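Networking Basics, Unit 4: HTTP Redirects and Proxies
Instructor: Loan Vi
October 25, 2019

1. Status codes
Every response starts with a three-digit code. A 200 means the request was served. A 302 means the resource is at another address for now, and the client should ask there. The new address is in the Location header.

2. Redirect loops
If server A sends the client to B and B sends it back to A, the browser stops after a fixed number of hops and shows an error. The usual cause is a proxy that ends TLS while the server behind it still sees plain HTTP and redirects to HTTPS — on every request.

3. Forward and reverse proxies
A forward proxy acts for the client. A reverse proxy acts for the server. In the lab, Dular is the reverse proxy and Prostis is the application, listening on port 3000. Clients should never reach port 3000 directly.

4. Lab steps
a. Start Prostis and request the root page on port 3000. Expect 200.
b. Start Dular and repeat the request through it.
c. Request /old with redirects turned off. Expect 302 and note the Location header.
d. Save all headers to a text file. 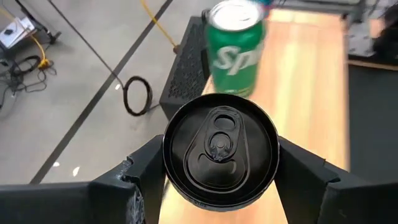
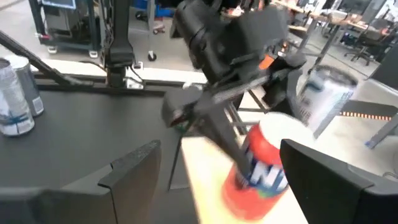
Cans on the rig 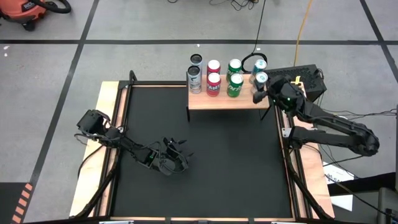 5. Reading
Jerkholm notes, chapter on caching. Skip the part on cookies — it comes back in Unit 6.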